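Home Forums Builds Members Search Log in

Wrist camera on the home-built arm: finding a thin dark line

First post by kenna_c. The wrist view I'm working from: 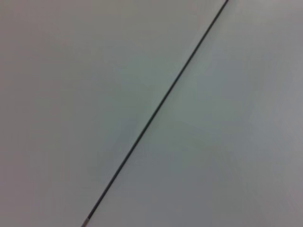 Re: Wrist camera on the home-built arm

kenna_c wrote:
The arm is the Wudby kit with my own brackets, bolted to the bench in the garage. I want it to find that dark line and turn the gripper to match. My script picks it up at a height of 400 mm and loses it when the arm comes lower. It also stops short of the pale bit at the bottom end. January 2023 firmware, if that matters.

ettore.galli wrote:
Firmware won't matter. Your picture is soft. Fix the focus first. Mine was set for far away from the factory and I had to turn the lens by hand, with a dab of glue afterwards to hold it.

ingrid_b wrote:
I don't agree that focus comes first. The line is dark on pale grey and you could find it in a much worse picture than that. The grey changes from one side to the other, so if you are using one fixed threshold for the whole picture, that is your fault. Use a local one.

kenna_c wrote:
One fixed threshold, yes. I set it in October and left it.

ettore.galli wrote:
A local threshold on a blurred picture gives you a fat line and the angle wanders. I had 5 degrees of error that way.

ingrid_b wrote:
Then fit a line through the middle of it. The width doesn't come into it.

cosimo_g wrote:
Is it a gap or something lying on top? I can't tell from the picture. If it's a rod the camera will see it shift against the background as you come down. If it's a joint it won't.

kenna_c wrote:
Script shouldn't care, I only want the angle.

cosimo_g wrote:
It will care when you close the gripper.

kenna_c wrote:
Local threshold is in. It now holds the line in 14 runs and lost it in 3, all at the lowest height. The pale end is still ignored. I'll try the lens tomorrow.

ettore.galli wrote:
Quarter turn at a time, and mark where you started.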